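3.2 Collecting demonstrations by hand

Two ways of showing the task were compared. In the first, an operator drove the arm by remote control from a desk, using the Vallen leader arms described in Section 3.1. In the second, the operator held a pair of grippers and did the task directly at a table, with no arm present in the loop. Both methods recorded gripper pose, jaw opening and wrist video. The hand-held grippers carry a square printed marker on the housing, so that the pose of one tool relative to the other can be recovered when both are in view.

The task set, which we call Rallow, covers small jobs of tidying and rearranging on a household table. We chose objects that differ in shape and in how they have to be grasped: thin frames, narrow stems, wide shades and smooth vases. The operator was told the goal of each episode but not the order of movements. If an object was dropped, the episode was kept and labelled as a recovery, provided the operator finished the job within 40 seconds.

Figure 2 gives the operator's view during work at the table, with the right gripper closed on a black conical object and a vase of flowers and a pair of glasses on the tabletop.

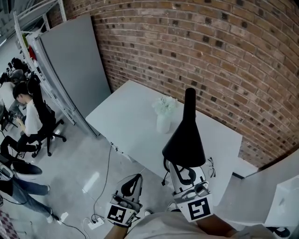

Figure 2. Head view during hand-held demonstration.

3.3 Operator practice and episode length

Each operator had a practice period before recording began. Osvaldo Paiva ran the practice for the remote-control group and Mizanur Bhuiyan for the hand-held group. Practice ended when the operator could finish 5 episodes in a row without a drop. People in the hand-held group reached this point sooner, and most said the tools felt like long tongs after a few minutes. The remote-control group took longer, mainly because they had to learn how far the wrist could turn before it reached its limit.

Episodes recorded by hand were also shorter. Operators in the remote-control group tended to stop above an object, check the video, and then move down. Those pauses were left in the data for the first round of training. A second round was trained with pauses longer than 2 seconds removed, and the results for both are given in Section 4.

In August we moved the tables from the Vernetcombe room to a shared work area. The change was made to get more variety in the background, and the lighting and layout were left as they were.

3.4 What the wrist video contains

The wrist view was harder to work with than the head view. 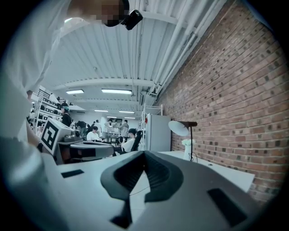

Policy training used the wrist video from both grippers, and we made no attempt to mask people or furniture out of it. A wide lens takes in a good deal more than the jaws and the object. When the tool is tilted up, the ceiling lights and the people working further back can take up more of the picture than the table does, and the operator's own sleeve may fill one side. We were concerned that a policy would come to rely on the sleeve, which is absent when the arm runs alone. To test for this, we trained one version with random patches pasted over the side regions, following the Mathebula procedure, and compared it with a version trained on plain video.

The other problem was marker loss. A marker turned away from the opposite camera cannot be read, and pose then has to be filled in from the motion sensor in the handle. Short gaps were filled without trouble. Longer gaps caused drift, most often when the operator crossed one hand over the other. We discarded an episode if the filled pose and the next marker reading differed by more than 5 millimetres. After this step some 1,000 hand-held episodes remained for training.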